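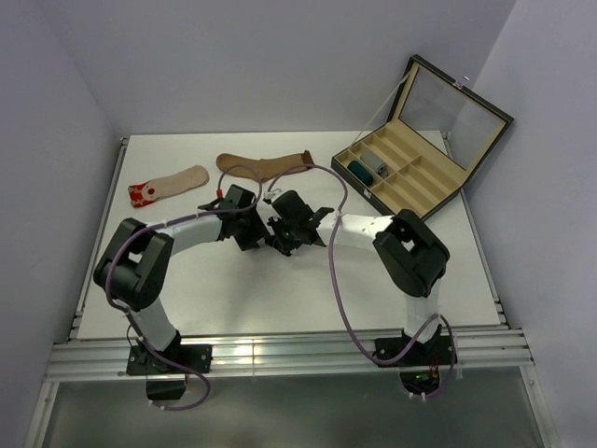 Keeping a Language at the Kitchen Table

Nesrin Aksoy learned her grandmother's language for the second time when she was already a grown woman. The first time was in a village house with a stove in the middle of the room, and she does not remember learning it. She only remembers that one day in school she stopped to use it.

"My teacher was not a bad person," she says. "She told my mother that two languages would make me slow. My mother believed her. From that week we spoke only Turkish at home, and my grandmother became very quiet."

We talk in February in the back of the bakery in Bruton where she works in the mornings. She is finished at eleven, and she brings two glasses of tea and a plate with the broken cookies that cannot be sold. When I ask if I can record, she says yes, but she wants to hear the difficult parts again before I write them.

The evening group which she started is called Hurkulik. It meets in her apartment, and in the first winter there were six people, of whom two were her cousins. Now the list has 54 names, although on a normal evening perhaps a quarter of them come. They cook something, they eat it, and during all this time they try to stay in the language. There is no book and no teacher. If a person does not know the word for a thing, they must describe it until somebody older understands.

"Last month we needed the word for the thing that you put under a hot pot," she says. "We had a discussion of half an hour. Three women, three villages, three words. Everyone was a little angry. It was a very good evening."

I ask her which word won.

"None. We wrote all of them on the refrigerator."

The oldest member of the group is 92 and comes by taxi. Nesrin calls her only "the aunt," and she asked me not to use her name. The aunt does not correct grammar, but she refuses to answer a question when it is put in a rude form. The younger people learned the polite forms in this way, very fast, since the aunt is also the one who decides when the soup is ready.

It was through a music evening that Nesrin met Darragh Ó Dubhghaill, who grew up with Irish at home and has taught it to adults for many years. He joins us when the tea is already cold, takes the chair next to the flour sacks, and starts to speak before I have asked something.

"The adults all come with shame," he says. "They tell me they should have it already. I say to them, you are not late for anything, sit down. After this they make mistakes more easily."

He does not agree with Nesrin about everything. In his opinion a group needs some grammar, at least one hour in the month, or the learners stay forever with the same small sentences about food. Nesrin listens to this politely, and then she says that her grandmother had never heard of grammar and could argue with a tax officer.

"Yes, but she had six sisters to practice on," Darragh says.

They both laugh, and I have the feeling that they have had this conversation before.

I ask about children. Nesrin has a son who understands nearly everything and answers in English. For some years this hurt her. She tried a rule that he must answer in the language before he got his dinner, and she gave it up after four days.

"He was only hungry and I was only sad," she says. "Now I speak and he answers how he wants. In the summer he said a whole sentence to the aunt. It was to ask for the television, but it was a whole sentence."

Before I leave she plays me a recording on her phone. It is her grandmother, a few minutes long, made by an uncle at a wedding, with many plates in the background. I ask what the old woman is saying. Nesrin listens to it again with her hand over the other ear.

"She says that the rice is too salty," she says. "And then a word that I still have to ask about."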